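Visit to the Dulloma test kitchen, July

Dulloma opens its test kitchen to the public once each summer. The building used to belong to Kenoto, a glassware importer, and the sign is still over the loading bay. Entry was free but you had to book, and all 64 places had gone by the time we arrived at ten.

Nicanor Valcárcel took our group round. We began in the store, where 239 cups and bowls are kept on open shelving, sorted by material and then by height. Each has a card showing how often it has been through the dishwasher. Next came the bench where handles are pulled until they come off — louder than I expected, and popular with the children.

The microwave room is at the back and has no windows. Staff there look at how glass cups sit on the turntable and how easy they are to lift out again. Cups with raised dots on the outside get a good deal of attention, as the texture changes the grip.

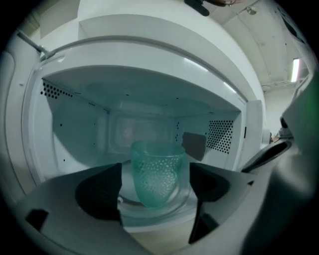

Nicanor said the turntable plates are washed by hand every evening. We finished in the canteen with coffee and a plum cake. Parking is on the Asfaw Road side, and the shop takes cards only.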